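Speaker notes, student project showcase, 29th May
Slot: second after the break. Clicker is in the left pocket. Check the left pocket.

SLIDE 1. Title
Say the team name slowly. Clarkix, with an x. We picked it in December when we thought we'd be finished by spring.
Thank Zidia for the arm and Tareo for the storage space. Don't thank them for the manual.

SLIDE 2. What we set out to do
The pitch was one sentence: a robot that handles clothes on a rack. The department liked it because it fit on a form. Our first budget had a line for "unforeseen fabric issues" and we put zero in it. Pause for laugh. If no laugh, keep going.

SLIDE 3. The rack
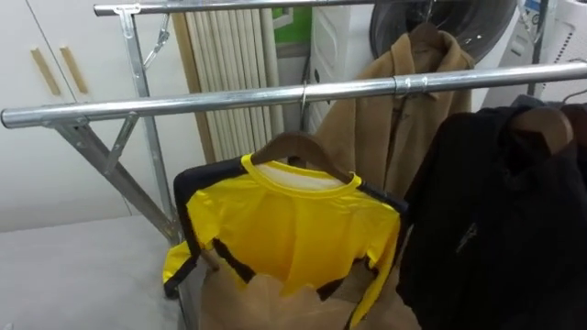

Clothes have no fixed shape, and every method we learned in the first two years assumes that things do. A box stays a box when you push it. A sleeve becomes some other sleeve. We started with a yellow shirt with black trim because bright yellow is easy to pick out against a brown coat, and we needed one thing to be easy.
Mention the chrome. Shiny rails bounce light straight into the camera and the software gets very confident about objects made of glare. Our fix was to teach it more glare.

SLIDE 4. Numbers
2,187 recorded attempts. The plan said 1,000. We had to throw out 247 of them for bad labels, and the bad labels were ours. Don't read the whole table aloud. Last time I read the table aloud and lost the back row.

SLIDE 5. Gripping

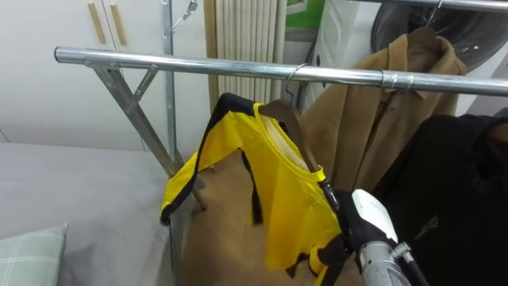

Pinch the edge of the cloth and don't go hunting for the middle. That took us a term to learn, and any toddler could have told us. Too far in and the fingers push the fabric away. Too near the edge and you get a very precise grip on air.
The control code is called Kwak, after the noise the old version made when it hit a joint limit. The noise is gone. The name is in every file, so the name stays.

SLIDE 6. What went wrong
Keep this to 3 items, whatever the slide says:
Hangers swing. We modeled them as if they didn't.
Dark clothes next to dark clothes look like one large garment to our system.
We renamed a folder the night before the midterm demo.

SLIDE 7. Next year
Hand over to the incoming team. They get the code, the rack and a list of known bugs, longer than the report. Ask for better lighting while the people with money are in the room.

Questions. Someone will ask if it can fold. It can't fold. Smile when saying so.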